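Student Robotics Project Moves into the Store Aisle

Robotics Program News, Turham Technical College
July 2020

The Student Robotics Project at Turham Technical College has completed the recording stage of its current assignment, the Jerard footwear task. Students were asked to prepare a set of demonstrations from which a two-armed robot can learn to handle slippers and slides in a self-service store: taking a pair by its hanger, moving it between the wall display and a shopping cart, and picking single items out of a full basket. The recordings now number 923, and the set was closed to new material at the end of the term.

The task was proposed by Dalal Azar, who teaches the second-year course in robot manipulation. Earlier groups had worked with blocks, cups and cardboard boxes on a laboratory bench. These objects keep their shape and stay where they are put, and programs trained on them gave good results on the bench and poor ones elsewhere. Footwear was selected for the new assignment after a review of several kinds of store goods. Slides are fairly stiff, fuzzy slippers are soft, and both may be sold on a plastic hanger that can swing, turn or catch on the item next to it.

Recording was carried out in a working store, among the goods as customers find them. Each student wore a camera at head height and performed the actions by hand, at an even pace, with both hands kept in view as far as possible. The group had prepared a written procedure beforehand, which asks the student to look at the item first, then reach, then pause briefly once the grip is secure. The pause was added in April, when a trial set made at the college proved difficult to divide into separate steps.

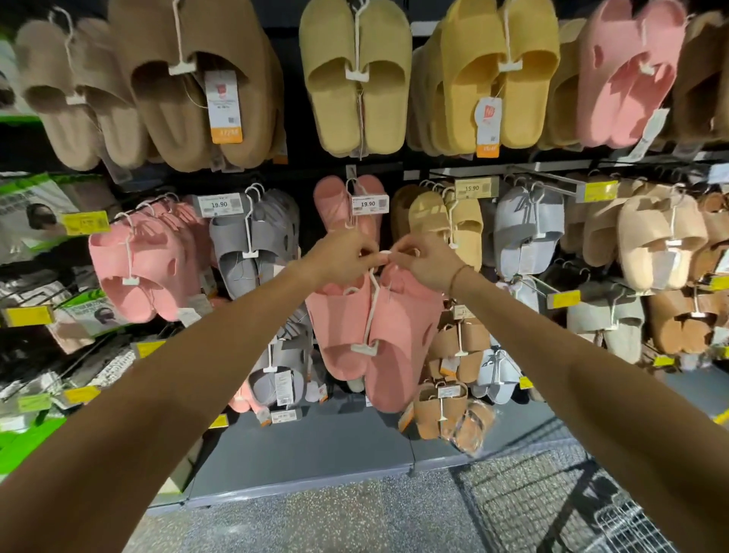 Much of the early discussion concerned the hanger. Juraj Šindelář, who led the procedure team, recommended that every demonstration involving a hung pair begin with the hanger and leave the shoes untouched until the pair is clear of its neighbors. A person shopping will often take hold of whatever is closest. For a robot hand, the stem and hook of a hanger offer a narrow but regular target, and the same motion can serve for many styles and sizes. The recommendation was adopted for the main set. A smaller group of recordings uses direct grips on the sole or strap, so that the two methods can be compared later in the year.

Color also received attention. In the trial set, nearly all of the footwear was dark, and the first detection model learned to look for dark shapes on a light wall. The store display offered a far wider range, with pinks, yellows, grays and browns on neighboring hooks, and the students were instructed to vary their choices accordingly. Price labels and hang tags were left in place throughout. Removing them would have made the recordings cleaner, but a robot working in a store will have to manage with them.

The second part of the assignment deals with the shopping cart. A pile of slides presents a problem quite different from that of a wall display. Items lie on their sides or with the sole up, straps are hidden, and lifting one may shift several others. Students were asked to take items from different places in the basket, to use both hands whenever one hand would drag a neighboring item along, and to raise each piece far enough above the pile for its outline to be seen. 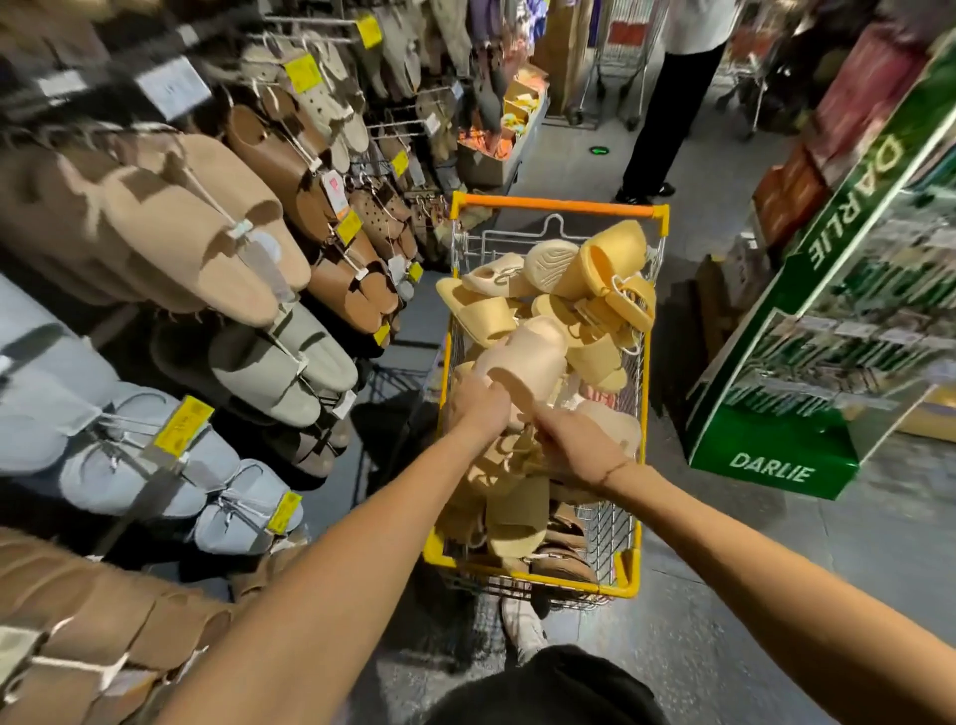 Responsibility for labeling rests with Mireille Twal and Issa Harb. Each recording is divided into steps, and each step receives a short written label such as "grip hanger," "lift from pile" or "turn item." Two students label every recording independently. Where their labels differ, the recording is reviewed at the weekly meeting and the written guide is amended if necessary. The guide has grown considerably in the process. Its longest section concerns the word "turn," which some students applied to any rotation of the wrist and others only to a deliberate change in the position of the shoe – the second reading is now the official one.

The labeling work has required 70 hours of student time to date, all of it credited toward the practical component of the course. Students who joined the project for its programming content have noted that this stage is slow, and the program staff do not dispute the point. The staff do consider it essential that those who will later train the model have first examined the material closely. Several errors in the procedure were found in this way, including an instruction that led students to look up toward the next item before the current one had been released.

A further matter under study is the handling of soft footwear. A lined slipper gives under the fingers, and the amount of pressure cannot be read from a camera recording. The team has asked its members to keep their fingers visible at the edge of the slipper when gripping it, and to hold the item steady for a moment before continuing. Whether this will be sufficient for the model is uncertain. Nabil Moussa, who is responsible for the robot hardware, is preparing a set of bench trials with foam pads of different thickness, and the results will be used to set a limit on closing force.

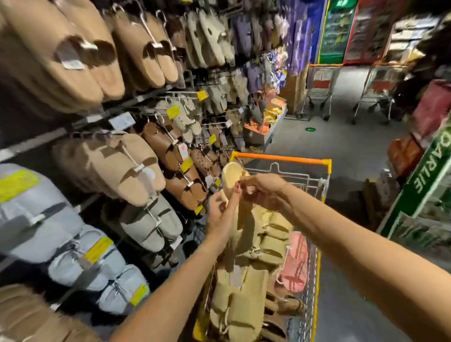
The robot itself is housed in the Schouten Laboratory, where a section of store fixture with hook rails has been installed along the north wall. The arms can already reach all but the lowest row. A shopping cart has been fixed to the floor beside the fixture for the first trials; a free-standing cart will be introduced once the arms can empty the fixed one reliably. Training of the first model will be conducted on the department's own computers, with the recordings split so that no style of footwear used for training also appears in the test portion.

The project will present its interim results at the Wiltov Student Robotics Meeting. Teams attending the meeting submit a written report in advance, and each team is expected to include an account of the attempts that failed. Ms. Twal will edit the Turham report, and sections are to be delivered to her in the agreed template.

Places on the project for the coming term are open to students who have passed the introductory course in either programming or mechanics. Experience with robots is not required. Applicants should submit a one-page statement to the program office, indicating whether they wish to work on labeling, model training or hardware. Current members who intend to continue are asked to confirm this with Ms. Azar and to return their head cameras and memory cards to the laboratory before the break.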